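Home | Syllabus | Readings | Handouts | Contact
Print this page | E-mail this page
Reading time: 4 minutes

HANDOUT 6: THE TRAY, THE MUG AND THE BOWL
Household Objects and Their Claims
Notes by Mwajuma Mabula, March 2022

Last week we read the Skunell catalog essay, the one that says a tray "creates order." I asked you to underline every sentence in it that could be tested. Most of you came back with two. I found one, and it was the price.

So start again with the plain question. What does a tray do on a table? The usual answers are that it protects the surface, that it carries things, and that it tells people where things go. The first two are easy to check. Pour a little water in it, or pick it up. The third is the one the sellers like, and I have yet to see good support for it. Benavides (chapter 2 in your packet) asked 900 households where they put down a used mug. The chapter reports that trays "were associated with" tidier tables. Associated how? People who buy a tray may be people who tidy anyway. Benavides gives this half a paragraph and moves on.

Look also at who was asked. The households were sent a form, and they described their own tables. I would describe my own table kindly too.

Now the objects themselves. A tray has a rim, and a rim is a small wall. From a standing height you hardly notice it. Get your eyes down near the tabletop and it takes over, hiding the bottoms of whatever is behind it. Catalog photos are nearly always shot from above, and the rim shrinks to a thin line. Keep that in mind when you read about "open, welcoming" trays.
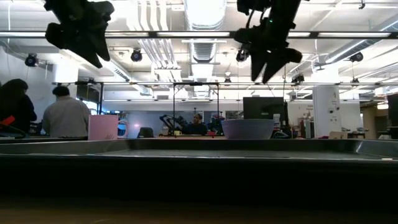 Fig. 1. Metal tray at near eye level, with a mug and a bowl beyond its back edge.

Two things to take from Fig. 1. First, the mug and the bowl are both past the tray. If a tray tells people where to put things, then a case like this needs an explanation, and the essay has none to offer. One case proves very little, I admit – but the essay did not bring even one. Second, compare the two shapes. The mug is straight-sided with a handle, while the bowl has a wide rim and narrows toward the base. With the back rim hiding the lowest part of each, you can still tell which is which. That is a fair argument for the people at Prakon who sort vessels by profile, and a poor one for Iltell, whose chart starts with the foot of the vessel and asks you to work upward. Try the Iltell chart on Fig. 1 and see how far you get.

Color is the other trap. Iltell lists pink under "cheerful" and blue-purple under "restful." I can't find where either word came from. When you write up an object, put down the color and leave the mood out of it. The same goes for lettering. If you can't read it, write "lettering, not legible" and don't guess at a motto.

FOR NEXT MEETING

Choose one table you use yourself. Leave it alone for a day, then get down level with the top and make a drawing. Mark what is in a tray or on a mat, and what has ended up next to it. Write 800 words on what the drawing supports. If it supports nothing, say so and tell me what you would need. Papers over 2,000 words will be handed back unread.

Bring the packet. We will go through the second Benavides table, where the rows don't add up to the total printed underneath.

Previous handout | Next handout | Back to top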